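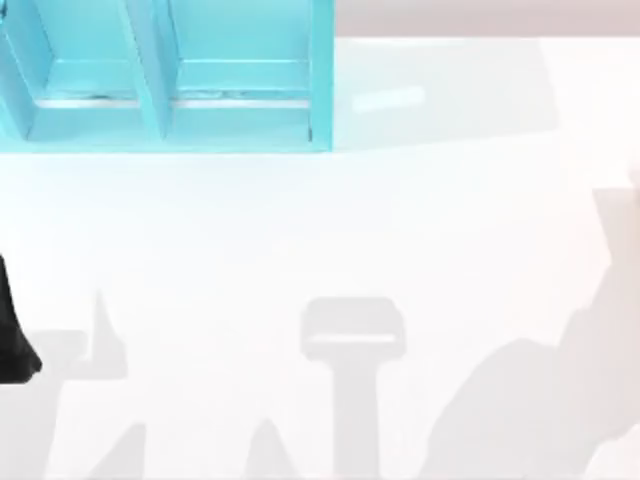
Setting up the shelf cell, and keeping it that way

By Nanami Kubo

Several of you asked at the last open afternoon how we get the two-arm cell ready before anyone runs a job on it, and I promised to write it up for the newsletter. I have put it off for weeks, so thank you for your patience, and thank you especially to Rin Oshima, who asked me every single morning whether it was done.

Most of the setup now happens in the simulator before we touch the real bench. We keep a model of the cell there with the two arms, the white tabletop and the little cyan shelf with its open compartments, and whoever has the cell that week opens it first with nothing on the shelf at all. I know that sounds like a dull way to spend the first part of a morning! But an empty shelf is the best time to check where it sits, and a shelf in the wrong place has cost us more hours than everything else put together.

Our rule in the Foltgate shop is that the divider between the compartments is the thing we measure from. We used to go by the outer wall, and then Laine Mägi pointed out that the outer wall of the real shelf had been sanded down twice since it was built, so our numbers had been drifting along with it. The divider has never been touched. Measure from its front edge to the table's left corner mark, which should come to 344 millimeters, and write what you get in the cell log even if it is exactly right.

Next come the lights. Please leave the simulated lamp where Laine put it, high and to the left of the shelf, with the shadows switched on. I have heard the grumbling that the arms throw big gray shapes all over the table and make the view look untidy, and I do sympathize, but the real lamp does the same to the real table. When we tuned the vision settings with shadows off, the program was very happy on screen and then took the dark patch beside the shelf for an object on the bench. We lost almost 2 days to that.

Then send both arms to the parked position and look at the view once more before you load a job. The park pose was changed in July and the old one is still in a few people's folders, so please delete it if you find it. In the new pose the grippers should stay well clear of the shelf front. If either one reaches in over the compartments, stop there and come and find me or Rin.

On the bench itself, the looking after is simple. Wipe the table with a dry cloth, wipe the gripper fingers with a different one, and check the wrist screws on both arms every 130 hours of running. The hour counter is on the Juhász controller, second page. Finger pads get swapped at 175 hours, and the spares live in the drawer under the monitor — the drawer that sticks, so lift it a little as you pull.

Laine is putting together a one-page version of all this to tape up beside the cell, and would love to hear about anything I have left out. Drop a note in the tray by the door, or catch either of us at lunch.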